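グリッパーの把持位置が枠の中心からずれていく(双腕セル、キューブの置き直し)

質問
カテゴリ:設備・保全 > 協働ロボット
回答 3件 解決済み

双腕の小さな検証セルを担当しています。白い天板にアームを2台立てて、右腕だけでキューブを拾い、黒い四角の枠の中に置く動作を繰り返しています。左腕は現在待機のみです。制御はJeltaronのコントローラ、グリッパーは2本指の平行タイプで、指先に丸いパッドが付いています。

症状は次のとおりです。

・朝いちばんの起動直後は枠の中央に置ける
・連続で回していると、置く位置が手前側に少しずつずれる
・121サイクル目でキューブの角が枠の線に乗り、そこで止めた
・止めて原点復帰をかけても、ずれは戻らない
・電源を落として翌朝立ち上げると、また中央に戻っている

試したことは、置き位置の再教示、速度を下げる、ペイロード設定の見直しです。再教示するとその場では合いますが、翌朝は逆方向にずれた状態から始まります。速度を下げても変化はありませんでした。ペイロードはグリッパー込みで入れ直しましたが、元の値とほとんど同じでした。

エラーは出ていません。関節の温度表示は見ていません。9月に天板を載せ替えていて、その前はここまで回したことがないので、以前からの症状かどうかは分かりません。

どこから見ればよいでしょうか。メーカーに送る前に現場でできることがあれば知りたいです。

回答1

キャリブレーションをやり直せば直ると思います。うちは別メーカーですが、それで直りました。

 質問者からのコメント
 ツール座標の4点教示はやり直しましたが、翌日同じ症状でした。ロボット本体のキャリブレーションはまだです。

回答2(ベストアンサー)
回答者:Kobe Claeys

朝に戻るのであれば、本体のキャリブレーションは後回しでいいです。先にやると基準が動いて、切り分けができなくなります。

疑う順に書きます。

1. 暖機による伸び
冷えた状態で教示した点と、温まった状態の点は一致しません。再教示すると翌朝逆にずれるという話と合います。教示の前に空運転を16分入れて、そのあとで教示してください。運用でも毎朝同じ空運転を入れます。空運転は実際の動作と同じ経路、同じ速度で行います。手首だけ振っても肩と肘は温まりません。

2. 手首と指の固定
温まるとゆるみが出る締結があります。非常停止を押して電源を切り、指を手で軽く前後に揺すってみてください。指だけが動くなら指の取付ねじ、グリッパーごと動くなら手首側のフランジです。増し締めはメーカーの指定トルクで行います。ねじロック剤が付いていたねじは、外したら塗り直しです。

3. ケーブルの引っ張り
手首まわりのケーブルに余長がないと、姿勢によって手先が引かれます。自分のところではこれが原因だったことが一度あります。アームを置き位置まで下ろした状態でケーブルを指で持ち上げ、遊びがあるか見てください。結束バンドで締めすぎていると、冷えているときと温まったときで張り方が変わることがあります。

4. ベースの締結と天板
天板を載せ替えているなら、ここも見ます。ベースのボルトは対角順に、1周目は軽く、2周目で本締めです。一度に締め切ると傾いて座ります。天板そのものがたわむ場合は、脚の位置をベースの真下に寄せるしかありません。

確認の手順は、ダイヤルゲージがあれば早いです。置き位置の少し上で止め、手首の側面にゲージを当てて、起動直後と空運転後の値を記録します。同じことをベースのフランジでもやってください。フランジの値が動かず手首の値だけ動くなら1か3、フランジも動くなら4です。2は手で揺すれば分かります。

ゲージがなければ、枠の線とキューブの辺の隙間をノギスで測って表にしてください。Lomixのログ機能が入っているコントローラなら関節温度も一緒に残せるので、並べて見ると傾向が出ます。

 質問者からのコメント
 ありがとうございます。順番にやってみます。ゲージは隣の班にあるので借ります。

 質問者からのコメント(追記)
 結果です。フランジの値は動かず、手首だけ動きました。指のガタはありません。空運転のあとに教示し直したところ、ずれは枠の余白に収まるようになりました。ケーブルは余長が足りないように見えたので、固定点を1か所外して取り回しを変えました。暖機とケーブルのどちらが効いたのかは切り分けられていません。この回答をベストアンサーにします。

回答3

解決済みですが、点検のしかたについて補足します。Rastogiの小型アームを6年見ています。
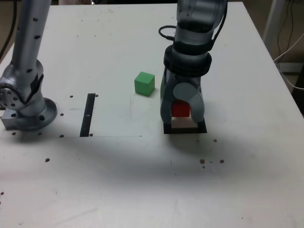 置き位置の点検は、放す前の高さで一度止めてやると楽です。放したあとのキューブを測ると、指が開くときに押された分まで混ざります。この写真の赤いキューブのように、指に挟んだまま黒い枠の上に来たところで止め、枠の内側の四辺に対する偏りを真上と真横の二方向から見ます。ここで合っているのに置いたあとでずれるなら、アームの位置ではなく指の開き方の問題です。左右の指が同時に開いているか、片側のパッドが貼り付いていないかを見てください。止めて見るときは低速モードにし、手を入れる場合は必ず停止を保持した状態にします。

天板の茶色い細かい粒は、教示の前に拭き取ったほうがいいです。キューブの下に一粒入るだけで傾き、測った値がばらつきます。乾いた布で手前に集め、粘着ローラーで取ります。エアで飛ばすとアームの関節のほうへ入ることがあるので、うちでは使っていません。

パッドは5週間ごとにアルコールで拭いています。表面がてかってきたら交換です。Jaltettiの汎用パッドを使ったこともありますが、厚みが純正と違い、高さの教示をやり直すことになりました。

 質問者からのコメント
 放す前に止めて見る方法は試していませんでした。点検表に入れます。拭き取りは始業時の項目に足しました。

 回答3の投稿者
 点検表には室温の欄もあるといいです。冬場は空運転の時間が足りなくなることがあります。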